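May 23, 2021

Went with Nkechi to the open day at Skitorton. We left at nine and I drove, and she had the printout with the directions because her phone was dead. The visitor parking was full so we ended up behind the loading docks and walked back along the fence. It was warmer than I had dressed for. I carried my jacket all day.

They gave us stickers at the desk with our names on them. Mine said Osagie too, and hers said Osagie, so for the day we were sisters. Masks on the whole time indoors. The groups were small and ours was us, a retired couple, a father with two boys, and Onyekachi Ekpo from my old department, who I had not seen since the December before last. He has moved out to Prukberg and says the commute is bad but the house is good. He looked well. He asked if I was still in purchasing and I said yes.

Lawal Nnaji took us through. He started with the hall where they test the big arms, and that part was loud and we stood behind a rail. One arm was moving a weight from a stand to another stand and back again. He said it had been doing that for 422 hours and would go on until something wore out. The older boy wanted to know what would wear out first and Lawal said probably a cable. I liked that he answered the boy the same way he answered the rest of us.

After that there was a talk in the canteen. I didn't follow all of it. The main point was that a robot that does one thing in one place is an old idea and works fine, and the hard part is getting it to deal with things that are put down any old way. The speaker had a lot of slides. The retired man fell asleep for a bit and his wife let him. Coffee was free, sandwiches were not. I had egg. Nkechi had brought her own food and ate it under the table like we were in school.

The part I had come for was upstairs, the room they call Mosel. Somtochukwu Chukwu runs it. She is younger than I expected from her emails. What they work on there is picking up small things and putting them down again, which sounds like nothing. She said the program is called Yusuf after the man who wrote the first version, and he has left but the name stayed. They had done 1,928 tries this year up to the morning of our visit, and she has every one of them written down. I asked what counted as a failed try and she said dropping the thing, missing it, or knocking over the one next to it. Most of the failures are that last kind.

The shapes are simple ones, the sort you would give a small child. Cylinders, cubes, stars, hearts, and one with a point like a little house. They look like foam. She let the younger boy hold a spare star and he did not want to give it back. She said the stars are a nuisance because there is no good side to hold them by, and a cylinder is easy as long as it is standing up.

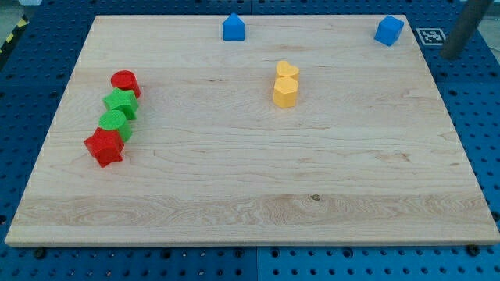
I asked her why they don't just spread everything out so there is room. She said they do that for the first week with any new program, and then they start moving things closer until it goes wrong, and where it goes wrong is where the work is. She had a sheet on the wall with the distances on it. Onyekachi copied some of it down. I don't know what for.

We got to watch two picks. It was slower than I had imagined — you could have made a sandwich. Nkechi said afterward that she could have cleared the lot in five seconds, and I said yes, but you would want paying. She thought the big hall was better. I would go back for the upstairs room if they let people stay longer. Our group got 20 minutes and I could have used an hour.

I also asked about jobs, for Nneka. Somtochukwu said they take students in the summer but the list for this year is closed, and to write to her directly in the fall. I have the address on the back of my sticker. Need to copy it out before the sticker goes through the wash.

Stopped for gas on the way back. Nkechi slept from the highway on. Dropped her off and got home a little after five. The cat had been sick on the mat. Called Nneka and told her about the summer thing and she said she would think about it, in the voice that means she won't, but then she called back at eight and asked how to spell Somtochukwu.

Leftover rice for dinner. Must return Onyekachi's pen.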